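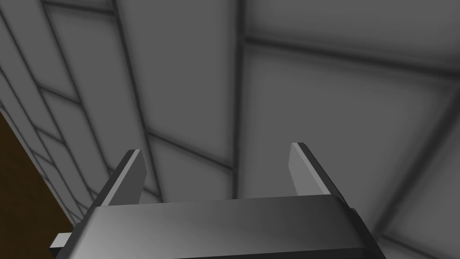 Malathi Varghese wrote in to ask if she could still get a garden plot at Altness this year, and whether she had to live in town to apply. Most of the mail we get asks the same two things, so they come first.

## Can I still get a plot this year?

Yes, if one is given up. Plots that open after August go to the waiting list and are usually handed over bare.

## Do I have to live in Altness?

No. Residents are offered plots first, then people from Majimbun and the farms along the river road.

## How big are the plots?

A full plot is 400 square feet and a half plot is 200. New gardeners start with a half plot and can ask for more after one full season.

## How long is the wait?

It depends on the size. Half plots turn over faster. We can tell you your place on the list but not a date.

## Is water included?

Yes. There are taps at the end of each row. Hoses must be held by hand, and sprinklers on timers are not allowed. The water is shut off before the first hard frost.

## Can I put up a shed or greenhouse?

Small cold frames are fine. Sheds need written permission from Soledad Cisneros, who keeps the plot map.

## Can I keep chickens?

No. Bees are allowed on the north side only.

## When is the gate open?

Dawn to dusk. On Friday it is locked at noon for mowing, and plot holders can get back in from 3 p.m.

## Where do I send the form?

Drop it in the box at 101 Torkska Lane. Please print your phone number clearly.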